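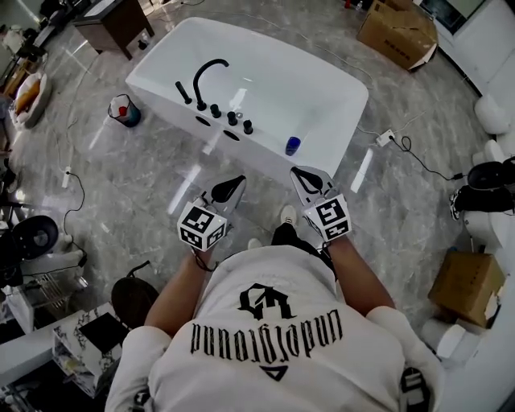 Freestanding bath with black taps and hand shower, marble floor.

Bathroom Cleaner (part-time, permanent)
Metier Housekeeping, Redham
Posted 19 June 2026

Metier Housekeeping looks after furnished flats and houses let by the week or month in Redham and the villages up to Stultutdale. We have 234 properties on our books. We need a cleaner to work mainly on bathrooms, joining a team of pairs in which one person takes the bathrooms and the other takes the kitchen and living rooms. Bedrooms are shared.

The job

You will clean between two and four bathrooms in a shift. Many of our larger properties have freestanding baths, black fittings and polished stone or marble floors. These need different care from an ordinary fitted bathroom, and we will train you on them. Most of the work is as follows:

Baths, inside and out, including the side nearest the wall and the floor underneath the rim
Taps, spouts, control knobs and hand showers
Basins, toilets, mirrors and cabinet tops
Emptying bins and putting in new liners
Picking up anything left behind by guests, such as cups, bottles and toiletries, and logging it on the sheet
Sweeping and damp mopping floors
Changing towels and bath mats

Black fittings are wiped with warm water and a soft cloth only. No limescale remover, no cream cleaner and no scouring pads are to be used on them at any property. Acrylic baths are cleaned with washing-up liquid and rinsed. Vinegar and other acids must never go on marble. If you find a mark that won't come off with the products in your caddy, leave it and report it to the office.

Cables and extension leads are moved out of the bathroom before any water is run. If one can't be moved, ring the office before starting.

Hours and pay

Twenty hours a week over five days, between 10am and 3pm. Some weekend work on a rota. Extra hours are available in December, when most properties change guests more often. You will be paid monthly, and the hourly rate is set out in the information pack. Travel between properties is paid as working time. After your trial period there is a one-off payment of £100 towards shoes and work clothing.

We supply gloves, cloths, mops and all cleaning products. A tunic is provided but a plain or printed T-shirt is fine in warm weather. Shoes must be closed, flat and clean, and kept for indoor use.

What we ask for

You don't need to have worked as a cleaner before. You do need to be able to kneel, bend and reach over the side of a bath for a good part of the shift, and carry a caddy and vacuum cleaner up stairs. You should be able to follow a written checklist and send a short message to the office when a property is finished. A driving licence is useful for the Stultutdale properties but pairs travel together, so only one of you needs to drive.

The post involves holding keys and entering people's accommodation. We will ask for two references and a basic criminal record check, which we pay for.

Training

The first two weeks are spent with an experienced cleaner at properties in Redham. You will be paid at the full rate for this. There is a short session on chemicals and labels at our Painemal Road store, which takes a morning.

How to apply

Write to Fadime Karabulut, Housekeeping Manager, at our Redham office, or call in and ask for a form at reception. Please tell us which days you can work, whether you drive, and when you could start. A CV is welcome but the form is enough on its own. Quote reference 3550.

Interviews last half an hour and are held at the office. Applicants we would like to take further will then be asked to do a paid two-hour trial shift at one of our properties. We reply to everyone who applies.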